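Notebook, kitchen tasks, hand demos
07/06/2020

Starting a fresh section because the last one had turned into a pile of half sentences and arrows, and I couldn't follow my own notes from the drawer work. Everything on the microwave task goes in from here on, and please write in it too if you're on the rig, even if it's just a line.

Where we stand. The plan we agreed on with Tresgate is 900 demonstrations of the loading task by the end of July, all done with the hand-held gripper, no arm in the loop. I was the one arguing for teleoperation back in the spring and I'm happy to say on paper that I've come around. Driving the arm through the remote handles, I could get a decent pick, but the moment I had to bring something through an opening I slowed right down, and the recordings are full of me stopping and thinking. The policy learned the stopping and thinking beautifully! With the gripper in my own hand I just do the thing, at the speed I'd do it at home, and the motion comes out in one piece.

The catch (there's always one) is that my hand can do things the arm can't. I spent most of the morning going through the first batch with the reachability check on, and a fair number of my early ones get thrown out because I roll my wrist over at the end to tuck the food in toward the back. It feels like nothing when you do it. The arm on the Stillham bench would have to put its elbow through the tabletop. So the rule for now, and I've taped it up by the door as well: keep the wrist fairly quiet, come at the oven from the front, let the shoulder do the moving. You feel a bit like a wind-up toy for the first dozen and then it goes away.

Grip. Sausages are harder than the foam blocks we practiced on, and I like them much better as a test. They roll when you go to pick them up, they're a bit slick, and if you squeeze them like a foam block you leave a dent and then the next pick starts from a dented sausage. The soft ribbed fingers help a lot with this. What I've settled into is closing until I feel it seat and then stopping there, no extra pinch for luck. I'd like us all to do it more or less the same way, as the Gebreyes notes from the cup task showed two of us with such different closing habits that the widths hardly overlapped in the plots.

Also on the subject of the fingers, wipe them between takes, and wipe the little square markers near the tips while you're at it. The opening width is read from those, and a smear of grease over one of them gives you a width trace that jumps all over the place. I lost a good run of takes to this before lunch and was quite grumpy about it. A dry cloth is enough most of the time. Go easy around the screw heads, where the cloth likes to catch.

Speed. Fast is fine, jerky is not. The tracking copes with a quick smooth reach much better than I expected, but it still loses its place if you flick the gripper around to look at something halfway. Pause for a breath at the start, go, finish, pause again. Takes that run past 30 seconds I've been deleting on the spot, because by then something has usually gone wrong and I'm improvising.

Door stays open for this whole block. I know Biletard want the full sequence in the end, with the door and the dial, and I want it too, but mixing it all together now will only muddle us. Get the food in cleanly first. Move the oven a little between sets and turn it a bit, so we don't teach the robot one exact spot on one exact table.
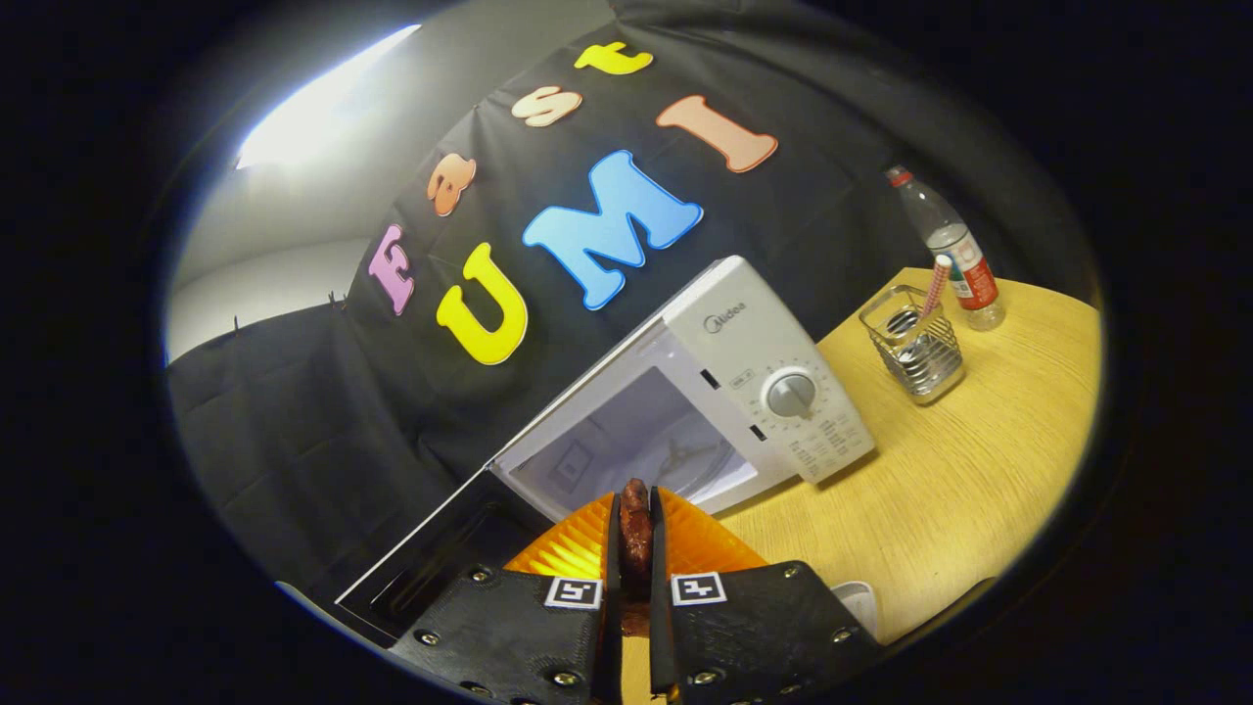

The upright grip like this is the one I'd like more of: sausage held vertically in the gap, with the opening just beyond it. Most of my batch has the food lying crosswise, and I think the policy will get stuck on that if we don't balance it out.

Added beneath, in green pen: I'd push back on the upright grip, at least as the main one. Coming in vertical means you have to tip it at the last second to lay it down, and that tip is exactly the wrist roll you just banned. Could we do a set each way and train on both before deciding?

Fair point, and I should have seen it. Yes, let's do that. I tried a few more this afternoon, lowering it until the bottom end touches and then easing it over slowly with the whole forearm, and the reachability check was happier with those, though still not thrilled. So: 2 sets, one upright and one crosswise, same oven positions for both so that the comparison means something. I'll take the upright set, having made my bed.

To pick up next time: charge the spare battery, redo the gripper width calibration before the first take, and buy more sausages. The ones in the fridge are getting tired.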